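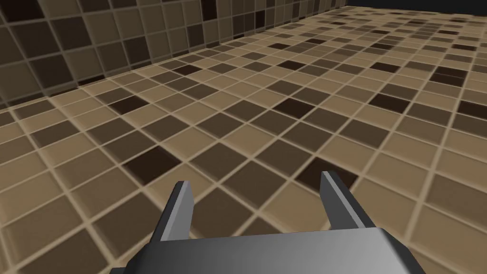
A closer look – click to enlarge

Search this site Go

About Durora

Print this page | E-mail to a friend

Hello, and welcome! Durora is a small home styling and decorating shop in Biltthorpe, and we have been helping people fall back in love with their rooms for 21 years now. We began with 2 shelves of cushion covers and a kettle, and the kettle is still going (we are on our third set of cushions).
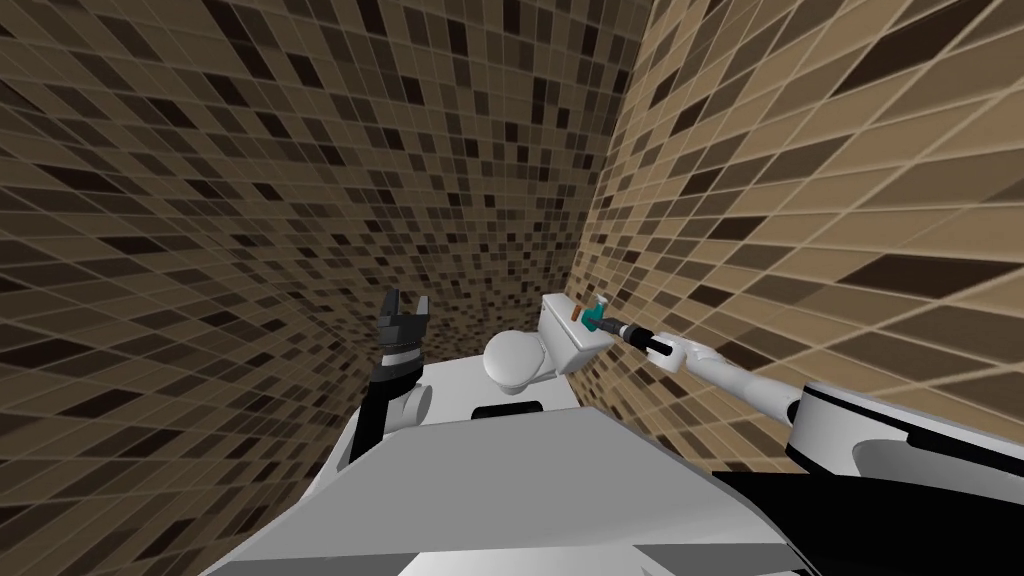
Most of our customers come in for one little thing, a lampshade perhaps, and stay for a good long chat about the hallway. We love that. Bring your paint cards, your curtain scraps and your half-made plans, and we will spread them out on the big table and have a think together.

In August we moved round the corner to larger premises, so there is finally room for the full Ero range of throws and the Ogola baskets so many of you kept asking after – all 4 sizes.
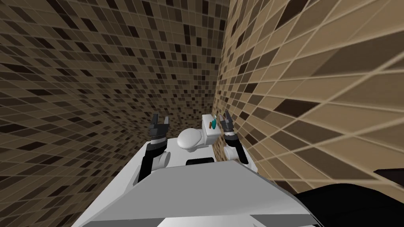
We also keep 300 fabric samples, which you are welcome to borrow over a weekend and look at in your own light. Home visits can be booked at the counter, and there is never any charge for the first one. Do come and say hello!

Recent items
Choosing a rug for an awkward room
Autumn colours for the front door
Looking after your Ogola basket
Our new opening hours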